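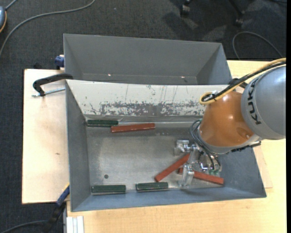 Six bars in the metal bin, three green and three red.

I have been sorting things into bins for most of my adult life and I only got good at it when I switched to metal. For years I was a plastic tub person. I had tubs under the sink, tubs on top of the fridge, tubs in the garage with the lids cracked down the middle (why do the lids always go first?). Then a shop over in Billudthorpe was closing up and selling its old steel parts bins by the stack, and I came home with more than I had any business buying. That was in April, and I've been using them for everything ever since!

So, a few things I've picked up, in no order at all.

Get two of whatever size you choose and set them one behind the other. The front one holds the stuff you haven't dealt with yet and the one behind starts out empty. You pick things up, you look at them, and if they're right they go to the back. When the front bin is bare, you're done. I used to make piles all over the table, and then the phone would ring and I'd come back and have no idea which pile was which. With two bins I can walk off in the middle of it and start again after supper.

Sloping sides are better than straight ones. I didn't believe it until I had both kinds. With straight walls the small things get wedged down in the corners and you break a nail digging them out. With sloped walls they slide down to the floor of the bin and you can get your whole hand in. The wide top does take up more table, so measure first. My kitchen table fits two with a coffee cup beside them, and that's plenty.

Some of these bins have a little round hole in the floor. If you're keeping anything tiny in there, like beads or picture nails, lay down a piece of felt or a scrap of shelf liner. I lost a good many upholstery tacks before I thought of it, and I found most of them with my foot.

Now, scratches. People ask me how to get them out and my answer is that I don't. A pale painted finish will wear through to the gray wherever things keep rubbing against it, usually in a messy stripe partway up the wall, and you can touch it up if it bothers you, but it'll be back by the end of the year. What I do look for is rust. Wipe the bare spots with a soft rag and one drop of sewing machine oil, then wipe again with a clean rag so it doesn't come off on your things. Twice a year is enough in a dry house. If yours lives in a damp basement, do it more often.

For ordinary grime I use warm water and dish soap and dry it right away with an old towel. Please don't use steel wool! I did that once on a bin I'd bought from Tukden, the secondhand place, and it took the shine right off and left gray dust on everything I put in there for a week.

If the bin is going on a wood table, put something under it. Metal edges will mark a light tabletop the first time you drag them, and I have the marks to prove it. Those stick-on felt dots work, but they fall off, so these days I just use a folded dish towel. It keeps the racket down too, which matters if you like to sort at six in the morning while everyone else is asleep.

Color is your friend. When you have a lot of pieces that are the same shape, let the color tell you what they are. My soap bars are all cut in the same mold, so I do the mint in green and the cinnamon in red, and I can sort a batch without picking up a single one to sniff it. The same goes for building blocks, sanding blocks, chalk, whatever you've got. A dab of nail polish on the end does the job if the things don't come in colors.

And don't fill them up. I keep mine to one layer, or close to it, so I can see the floor between things. Once you start stacking, whatever is on the bottom may as well be in the attic. When I emptied my button collection out last winter I counted 704 of them, and I'd been buying new ones because I couldn't find the ones I had.

Labels I'm still working on. Masking tape leaves gunk if it sits through a summer, and magnets slide down the slope. If you've got something that sticks to a slanted metal wall and peels off clean, leave me a comment, I'd love to hear it.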